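Bench notebook – gripper comparison, denim
January 18, 2025

Picked up the fabric work again after the rewiring. Goal for the day was a straight comparison of the two parallel grippers on heavy cloth, same arm, same controller, same wrist camera, only the fingers and the drive unit swapped. The Brolix unit is the one we have been running since August. The Pramanik is the replacement we are meant to be deciding on.

Setup notes first so they are in one place. White table, grey wall behind, overhead diffusers on and the side lamp off. Arm speed capped at 30 per cent for the approach and for the lift. Camera exposure locked, white balance locked, focus left where it was from the last calibration. I did not redo the hand-eye calibration after swapping to the Pramanik, which I should have, and the first few grasps were landing short on the left side. Stopped, redid it, threw those runs out. The numbers below are all from after.

The Pramanik mounting plate has the same bolt circle as the Brolix but the dowel hole is on the other side. It will go on rotated by half a turn if you are not paying attention. Marked the plate with paint pen.

Protocol was 20 grasps per gripper. Each time the jeans get picked up, dropped from hand height and left however they fall. Arm looks from the side pose, picks a fold from the depth and colour, closes, lifts, holds for 3 seconds. If the cloth is still in the fingers at the end of the hold it counts. If it slides but stays in, it counts and gets a note. No second tries.

Brolix: 14 of 20 held. Four of the misses were the fingers closing over the top of a fold and squeezing it out like a pip. The other two were bad grasp points, nothing to do with the gripper. Two of the holds had visible slip.

Pramanik: 17 of 20 held. One squeezed out, two bad grasp points. No slip that I noted. The pads are softer and they seem to wrap the ridge a bit before the force comes up. It is slower to close, and you notice it when you are standing there waiting.

Seams are still the interesting part. When the grasp point lands on a double-stitched seam both grippers hold well, and when it lands right beside one they both tend to skid off it. The planner does not know what a seam is. It likes them anyway, as the raised edge shows up as a paler line and scores well, but it puts the point on the edge of the ridge and not the top. Worth trying a small offset toward the centre of the line.

Frayed edges are a different problem. The fuzz gets segmented as part of the table about as often as part of the cloth, so the outline wobbles from one view to the next and the planner shies away from it.
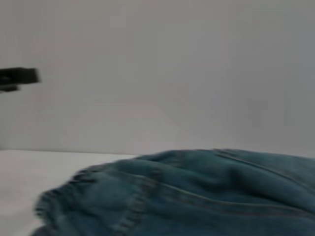

Pramanik all the way, going by these numbers, but I would want to see it on something thin before anyone orders a second one. Soft pads that wrap a denim fold may well just smear a cotton sheet along the table. Also, was the grip force matched? If one was at its default and the other at ours, the comparison is half about settings.

Fair point on force, added above in pen under the line and answered properly now. It was matched on the controller setpoint, not measured at the fingertips. Did a quick check with the load cell after reading that. The Brolix delivers a bit under what it is told and the Pramanik is close to on the mark. So some of the difference could be plain squeeze. Re-ran the Brolix with the setpoint bumped up to even them out, 20 more grasps, same rules: 15 held. Better by one, three squeezed out, two bad points. I don't read much into one grasp either way.

Camera. The wrist view is soft, and it is worst on whatever part of the cloth is nearest. From the side pose the front edge of a pile can be quite blurred while the weave further back is just readable. Moving fingers smear badly too. For picking a fold that is mostly fine, the colour difference between the top of a ridge and the bottom of a crease survives the blur. For finding stitching it is not fine. Options are to back the arm off a bit for the look pose, or refocus closer and accept a softer background, and the background is a wall so it hardly matters. Will try refocusing first.

Controller. Still on the Zasgate box. It logged 308 warnings over the session, all of them the same late-packet message from the gripper channel, and all of them with the Pramanik fitted. None lined up with a missed grasp when I went through the timestamps. I suspect the polling rate is set for the older unit. Kidberg have a note on the shared drive about changing it, which I have not read yet. Do that before the next session, as we will want clean logs if this goes to a purchase.

Finger wear: Brolix pads have a polished strip down the middle, to be expected at their age. Pramanik pads picked up blue dye already. Wiped with isopropyl, most came off. Keep an eye on whether the dye changes the grip, and wipe both sets between blocks from here on.

To do
Read the Kidberg note and fix the polling rate
Refocus wrist camera closer, redo calibration after
Offset grasp point toward the centre of seam lines, try on the saved views first
Thin cotton, both grippers, force matched at the fingertips this time
Fresh pads for the Brolix so it gets a fair run
Put the dowel hole thing in the mounting instructions

Left the Pramanik on the arm, power off at the wall.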